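FOR IMMEDIATE RELEASE
11/21/21

Egan opens its chair room in Girkby, and you're all invited to come sit down

Hi everyone, Nuala Keane here. I run Egan, the little seating shop in Girkby, and I'm told a press release should sound like a press release, but I write the way I talk, so please bear with me (and editors, cut whatever you like).

The news is that our chair room is open. It's upstairs from the shop, where we used to keep the flat boxes, and it now holds chairs for desks, chairs for kitchen tables, and a whole corner of the white perforated plastic ones that people keep stopping me in the street about. We've been planning it since May, when our landlord let us have the upper floor, and I've been up and down those stairs so often that my knees have filed a complaint.

I wanted a room where you can live with a chair for a while before you pay for it. In most stores you perch for ten seconds, feel silly and get up again. Bring your laptop, bring your knitting, bring the coat you always throw over the back of your chair at home! I mean it about the coat. Half the chairs I see in people's houses are really coat racks, mine included, and a chair that tips over backward under a winter jacket and a loaded bag is no good to anybody. So hang your stuff on it and see how it behaves.

We've put in gray carpet, partly for the noise and partly so you can tell how a chair slides on something soft. If you have hard floors at home, ask at the counter and we'll carry your favorite downstairs to the boards.

A word on the perforated chairs. People ask if the holes are just for looks. I like the look, I admit it, but I also like that air gets through to your back on a long afternoon. They do want a proper cleaning now and then - a soft brush, warm water, a drop of dish soap, and then leave the chair somewhere to drip. Skip the scouring pads, please. I ruined a perfectly nice one of my own that way.

Prices in the chair room start at $59 for a plain kitchen chair and go up to $525 for the big desk chair from Udevwood. The first 100 people who buy a chair upstairs get free delivery in Girkby and Flusstead. If you live farther out, call me and we'll work something out.

We're also taking old chairs. If yours still stands on its own feet, bring it along and we'll clean it, tighten whatever needs tightening and pass it on to the reading room in Flusstead, which is short of seats. We have space to store 200, so don't be shy. Wobbly is fine. Missing a leg is a bit much.

The chair room keeps the same hours as the shop, and there's no appointment needed. The stairs are steep, I'm sorry to say, so if they're a problem for you, ring the bell by the front door and we'll bring chairs down to you, as many as you care to try. Coffee is free, and the cookies are too until they run out.

Press folks are welcome any time we're open. Ask for me, I'm usually the one on the floor with an Allen key.

Nuala Keane
Egan, Girkby 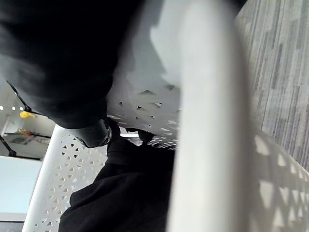 Udevwood wrote back after reading a draft of this to say they were glad their desk chair was going somewhere people could spend an afternoon in it, and could we please remind everyone to set the height before judging the backrest.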